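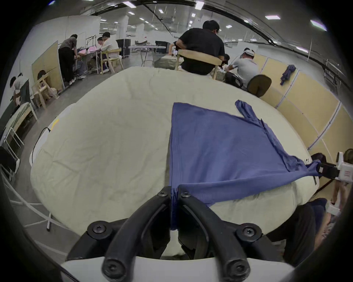 3.2 ハンドヘルドグリッパによる布操作データの収集

布の展開および折り畳みの教示データは、ロボット実機を介さず、操作者が手持ちのグリッパを直接動かす方式で収集した。グリッパは左右一組で用い、それぞれに広角カメラを取り付けてある。以下ではこの収集系をFlostoveoと呼ぶ。実機側の双腕系Rallariには同一形状の爪を装着し、手先から見た爪と布の位置関係が収集時と実行時でそろうようにした。

図1 両手協調区間における手先カメラの画像。画面下の黒い湾曲した爪が青い布の角をつまみ、右端に見えるもう一方のグリッパが反対側の角を挟んで布を引いている。布の表面には斜めの長いしわが生じている。

対象タスクは、丸テーブルに置かれた一枚布を広げ、2回折り畳むまでの一連の動作である。一回の試行は、(a) 角の探索、(b) 片手での把持、(c) 両手での張力付与、(d) 折り畳みの4区間に分けた。図1は区間(c)にあたる。区間の境界はグリッパの開度と左右の相対距離から自動で仮付けし、そののち作業者が映像を見て修正した。(b)と(c)の境界は修正の割合が高かった。張力がかかり始める時点を開度だけから決めることが難しく、最終的には布のしわの向きが変化したフレームを境界とする基準に統一した。

収集した試行は3,258件で、このうち自己位置推定が途中で失われたもの、および把持した角が爪から外れたまま終了したものを除外した。ただし、角が外れたあとに操作者がつかみ直して完了した試行は残した。つかみ直しを含む試行をすべて除いた予備実験では、実行時に一度把持に失敗すると方策が空中で停止する例が多く見られたためである。

背景については特に統制していない。収集は他の作業が行われている室内でも実施し、画像には人物、椅子、棚、間仕切りなどが写り込む。テーブルの覆いにもしわや縫い目があり、布の輪郭の抽出を前提とする手法では誤検出の要因となる。本研究では輪郭を明示的に求めず、左右の手先画像をそのまま方策の入力とした。

3.3 張力付与区間の評価

区間(c)の扱いを変えた二つの方策を比較した。一つは左右の手先軌道を独立に予測するもの(以下Ospina)、もう一つは左右の相対位置を補助出力として同時に予測するもの(以下Jamley)である。学習データ、画像の解像度、学習回数は両者で共通とした。評価は布の初期配置20通りに対して行い、各方策につき合計700試行を実施した。

Jamleyは、布を張った状態を保ったまま折り畳みに移る割合でOspinaを上回った。Ospinaの失敗の多くは、片方の手が先に折り畳み動作へ移り、布がたるんだ状態で角を離すものであった。一方、角の探索区間では両者に明確な差は認められなかった。角が布の下に巻き込まれた初期配置ではいずれの方策も成功率が低く、張力の付与に至らない試行が大半を占めた。

また、Jamleyでは布を引きすぎる失敗が新たに生じた。補助出力の重みを下げるとこの失敗は減るが、折り畳み後の角のずれが大きくなる。重みの選び方については4.2節で述べる。

カテゴリ:ロボティクス > マニピュレーション > 柔軟物操作
コメント 2件 シェア 20
お問い合わせ | ページの先頭へ戻る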